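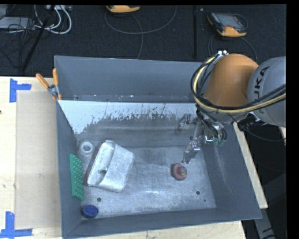
Casado glasses are back at Flidov in Prendotbridge

Good news for anyone who's been nursing their last two tumblers (me!). Flidov has the Casado range in again from 13th October, after selling out in February, and I popped in for a nosy. Trinh Phan, the buyer there, told me they've taken 284 boxes this time, four glasses to a box at £28, and the smoky green is in as well as the clear.

I've been after the tall ones for ages, so I came home with two boxes and no bus fare. The matching jug hasn't arrived yet, sadly. Dirk Timmermans on the till reckons it'll be another fortnight, and he's keeping a list if you want your name down. Chipped ones can be swapped within the month, but do hang on to your receipt.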